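### 4.3 Stale grasp state after a protective stop

The most serious fault in the August trials was a loss of agreement between the grasp monitor and the gripper. It appeared in 2 of the 318 drawer episodes run with the Tierney controller and in none of the episodes run with the older Hulton stack. Both cases followed the same order of events. The arm closed on a drawer front, a protective stop was raised during the pull, the operator cleared the stop from the console, and the planner resumed with a grasp state of "held" although the fingers had already opened. The arm then carried out the rest of the pull with nothing between the fingers and went on to the retract motion at full transit speed.

Neither case caused injury. In the first, the left finger struck the underside of a tabletop and the wrist force limit ended the episode. In the second, the arm completed its retract without contact, and the fault was found only when the logs were replayed. We treat both as safety failures. The speed limit that applies while an object is held is lifted by the planner when it believes the object has been released, and a planner that is wrong about the grasp is also wrong about which limit applies.

The cause was traced to the order in which two messages are handled on resume. The gripper driver publishes its state whenever the finger position changes. During a protective stop the planner does not read this topic, and the queue holds a single message. Urs Zürcher reproduced the fault on the bench by opening the fingers by hand while the stop was active. On release of the stop, the planner restored its saved state first and then read the queue, but it dropped any message with a timestamp earlier than the restored state. The message that reported the open fingers was always earlier, so it was always dropped. The Hulton stack polls the gripper once on resume and does not depend on the queue.

A contributing factor was the width threshold. A grasp is declared lost when the measured finger gap exceeds the expected width by a set margin, which had been tuned on thick drawer fronts. Worn finger pads compress less evenly than new ones, and Gleice Andrade had widened the margin before the trials to suppress false alarms. With the wider margin, the periodic check that might have caught the stale state did not fire before the retract began.
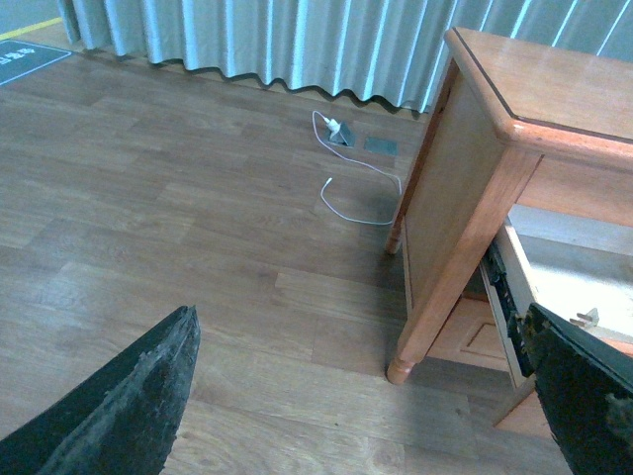 **Figure 7.** Wrist camera view with a side table, its drawer partly open, and a floor outlet.

Drawer tasks at floor level expose this fault more readily than tabletop tasks, for two reasons. The approach is low, so a failed pull leaves the fingers close to legs, panels and floor fittings, and the retract path has little clearance on any side. In the view of Figure 7 the right finger overlaps the open drawer, while a thin white cable runs in a long arc across the floorboards toward the rear leg of the table. The planner's collision model contains the table as a box and does not represent cables at all. A retract computed from a false grasp state could therefore pass through space that the model reports as free.

The correction has two parts. On resume, the planner now requests a fresh reading from the gripper and refuses to leave the stopped state until one arrives. The speed limit for held objects also remains in force until release has been confirmed by finger position, whatever the planner's own record says. The corrected controller was run for 1000 simulated stop-and-resume cycles in Nenutura, with the fingers opened at a random point during each stop, and no stale state was observed. Simulation does not reproduce pad wear, and the margin has been returned to its original value pending tests on the physical arm.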